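Home | Topics | Unanswered | Tags | Help

Policy stops halfway through when I change the order of the flowers. Is my eval even fair?

Posted 10 November 2025 by Zoriana Zinchenko

Hi all! Long-time reader, first post. I'm doing a small bimanual imitation learning project we've been calling Pemano (two arms, one table, artificial flowers going from the mat into a bouquet). I collected 300 teleop demos back in August and trained an action chunking policy on them. When the bunches are laid out in the order I used for the demos, it does great, 5 failures in 100 rollouts. As soon as I shuffle the colors it gets weird. The right arm will hold its bouquet just fine and the left one sort of hovers over the mat like it forgot what it came for.

My labmate says I've just measured how well it memorized the layout. I say the shuffled test is a different task and I should report them separately. Who's right? And is there a cheap fix that doesn't involve me teleoperating flowers for another month?
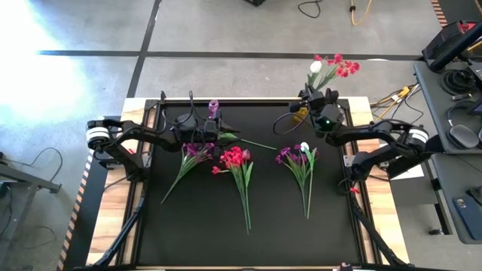 Both arms over the mat, three bunches still to go.

Other stuff that might matter: joint positions go in along with the images, I predict chunks of 100 steps, and I never randomized the starting layout on purpose. The bunches always went down in a row with the blossoms at the top, because that's how I'd put them down without thinking. Yes, I know. I know!

Orysia Zakharchenko

Your labmate is mostly right, sorry. If the order never changed in the demos, the policy has no reason to look at the flowers at all. It can get most of the way there from joint positions plus a rough idea of how far along it is. I'd report both numbers, in the same table, and call the first one "fixed layout" so people know what they're reading.

Before you collect anything, try two things. Mask out the joint inputs at random during training, and if the shuffled score moves, you've found a good chunk of your problem. Then shorten the chunks. 100 steps is a long time to commit to a plan when the stems are thin and the grasp could slip.

If you do go back to teleop, you don't need to redo all of it. Shuffle the order every episode, turn some bunches sideways, and mix the new demos in with the old ones. I'd write the layout down before each episode, too (I draw mine on scrap paper), or you'll drift right back to your favorite. And score by stage: reached, grasped, lifted, joined the bouquet. One pass/fail number won't tell you where the hovering starts.

Kostiuk

Had the same thing with cutlery. Was the lighting for me. Tape over the window and rerun the same 2 layouts before you blame the model

Helar

+1 for scoring by stage. Also what checkpoint are you using? Mine got worse on shuffled layouts the longer I trained, while the loss kept looking prettier, and I wasted a week on it. Keep a few of the early ones and test those.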